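Célula Joletti

La célula Joletti es un puesto de manipulación robotizada instalado en el taller de Mesholm y destinado a probar el agarre de piezas irregulares. Consta de un brazo, una pinza paralela de dos dedos, una cámara de muñeca y una mesa gris. Se la conoce sobre todo por su procedimiento de ajuste, obra de Ciarán Gallagher, cuya utilidad real sigue en discusión.

Ajuste de la pinza

El manual de Lenihan, empresa integradora de la célula, afirma que la pinza «no requiere ajuste periódico». El registro del taller dice otra cosa: desde mayo, los dedos se revisan cada 300 ciclos y se desmontan cada 1000. En cada revisión se aprietan los tornillos de fijación, se limpia la cara interior de ambos dedos y se repite la puesta a cero con la pinza cerrada. 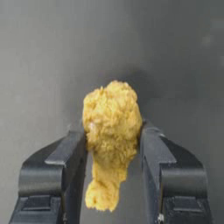

La prueba de agarre que cierra la revisión es el punto más criticado del procedimiento. Según Gallagher, basta con que la pieza quede sujeta entre las dos caras interiores para dar el ajuste por bueno. Un muslo de pollo rebozado cogido por la parte ancha, con el extremo estrecho colgando entre los dedos, cumple ese criterio sin dificultad, pero dice poco sobre la alineación: un rebozado lleno de bultos y huecos ofrece apoyo casi en cualquier sitio. Cormac Ó Súilleabháin, encargado del mantenimiento, propuso añadir un bloque calibrado de caras lisas. La propuesta figura en el registro como «pendiente».

Cámara de muñeca

La cámara se calibra después de la pinza, nunca antes, ya que al desmontar los dedos cambia su posición respecto al objetivo. La rutina emplea 5 posiciones del brazo sobre la mesa. Lenihan sostiene que la corrección es automática; en la práctica, el operario compara las posiciones a ojo y repite la que le parece dudosa - un método que el manual no recoge y que depende bastante de quién esté de turno.

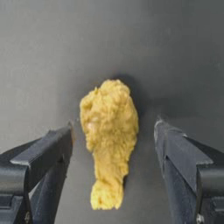 Tampoco está claro que la calibración se conserve entre turnos. El registro contiene 148 entradas de recalibrado y en muy pocas se anota el motivo. Ó Súilleabháin lo atribuye al soporte de la cámara; Gallagher, a la iluminación del taller. Ninguna de las dos hipótesis se ha comprobado por separado.

Averías y recambios

La avería más frecuente es el aflojamiento de los tornillos de los dedos. Se probó un fijador de roscas Dirkov, presentado por el proveedor como solución definitiva, y los tornillos volvieron a aflojarse. El 2 de julio se sustituyó el juego completo de dedos. Las notas de ese día no indican si se midió el desgaste del juego retirado, por lo que el intervalo de cambio recomendado carece de respaldo conocido.

Véase también: pinza paralela, calibración mano-ojo, mantenimiento preventivo.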